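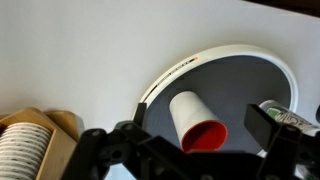 A white paper cup with a red inside, on its side in a round tray with a raised rim. Part of a can at right.

Round tray (serving)

A round tray is a flat, circular carrier with a raised edge, used for moving and holding cups, cans, glasses and small dishes. Found in homes, cafes, break rooms, hotel rooms, bars. Also called a drinks tray, bar tray or waiter's tray, depending on who is carrying it. The word "salver" is older and mostly kept for metal trays without handles.

Most round trays have two parts that matter: the rim and the floor (or bed). The rim stops things from going over the side. The floor holds them still, or is supposed to.

Rim

Low rims are easier to wipe and easier to stack. High rims hold back spills and a cup that has tipped over. A thick rolled rim is comfortable to grip from the side but takes up room, so the usable floor is smaller than the overall width suggests. Buyers miss this often. A tray sold by its outside width can lose a whole cup's worth of space to a fat rim.

Glossy rims wipe clean fast and show fingerprints. Matte rims hide marks but hold on to coffee stains, esp. in the corner where rim meets floor. That corner is the hardest part of any tray to keep clean and the first place to look in a secondhand one.

Floor

Smooth floors are cheapest. Glasses slide on them as soon as there is a little water underneath. Textured or lined floors give more grip. Common types:

Cork – light, quiet, stains badly.
Rubber – best grip, heavier, can pick up smells from the cupboard.
Molded grain – the texture is part of the tray itself. Lasts longest, grips least.
Loose mat – lifts out for washing, gets lost.

Dark floors with light rims are a popular pairing. Rings from cup bottoms show less on dark gray than on white, and the light edge makes the tray easier to find on a dark counter. Crumbs and dried milk show more, however.

Sizes

There is no single standard. Home trays are often sold as small, medium or large with no number given at all. Where numbers are given they may mean the outside edge or the floor, and the seller may not say which. The Jinetti catalog gives both, which other makers have been slow to copy. Its cafe tray is listed at 22 cm across the floor and 25 cm over the rim. Sullton lists the outside only.

For paper cups the floor width is what counts. Cups standing rim to rim look like a tight fit but the lips are wider than the bases, so the lips meet first and there are always gaps lower down. Tapered cups packed too close push one another over when the tray is tilted.

Use with paper cups

Paper cups are the hardest thing to carry on a round tray when empty and among the easier things when full. An empty cup weighs very little, has a narrow base and a wide mouth, and goes over in a draft or at a quick turn. Once down, a tapered cup does not roll straight. It swings around in an arc toward its narrow end and usually comes to rest against the rim or another cup. A textured floor slows this but doesnt stop it.

Ways of dealing with it:

Nest the empties. A short stack is heavier and stands better than single cups. Tall stacks lean, so keep it low.
Carry them upside down. Mouth down gives the wider base. Common with clean cups, not done with used ones for obvious reasons.
Lay them down on purpose. Fine for clearing, if they have been emptied first.

Cups with a colored inside (red, brown and black are all sold) are mostly a matter of looks. Coffee and tea marks show less on them. The color also makes it easier to see at a glance which way a fallen cup is facing, if the outside is plain. Some event caterers use inside color to tell drinks apart, e.g. one color for regular and one for decaf, although a printed sleeve does the job better.

Use with cans

Cans are steady upright and a nuisance lying down. A can on its side rolls freely, and a full one has enough weight to climb a low rim or knock down everything in its way. Can with part of its length over the rim: tips either way depending on how full it is. Stand them up, near the middle, before the light items go on.

Loading order for mixed drinks, as usually taught: heavy things first and over the carrying hand, light things after, tall things never at the edge. Unloading goes the other way, a bit from each side. Taking everything off one side first is the classic way to drop a tray.

Balance

A round tray has the same reach in every direction, so it can be turned 180 degrees on the hand and still sit the same. This is the main reason for the shape in table service. Rectangular trays hold more for their width and fit shelves better, and are prefered in canteens where people carry them with both hands.

Care

Wipe after each use. Wash with dish soap and a soft cloth. Scouring pads dull a glossy rim and the dullness does not come out. Check the label before using a dishwasher – lined trays can come apart at the edge, and glued mats lift. Dry before stacking, otherwise the trays stick together and the lining may go moldy.

Printed lettering on a rim wears off from handling, usually on the side that gets picked up. Strong cleaners make it go faster.

Stacking: same size on same size. Farkas trays have small feet under the floor so air gets between them. A stack of 9 is the most the maker advises.

Other uses

Many round trays never carry a drink. They are used as a catch-all for keys and mail, under houseplants, as a base for candles, to keep oil bottles together by a stove, as a lid for a large bowl. On a table the tray marks off a spot for loose things, and the whole lot can be lifted off at once for cleaning. Parkach sells a shallow model for desks that is a bar tray in all but name.

See also

Coaster
Lazy Susan
Paper cup
Salver
Serving cart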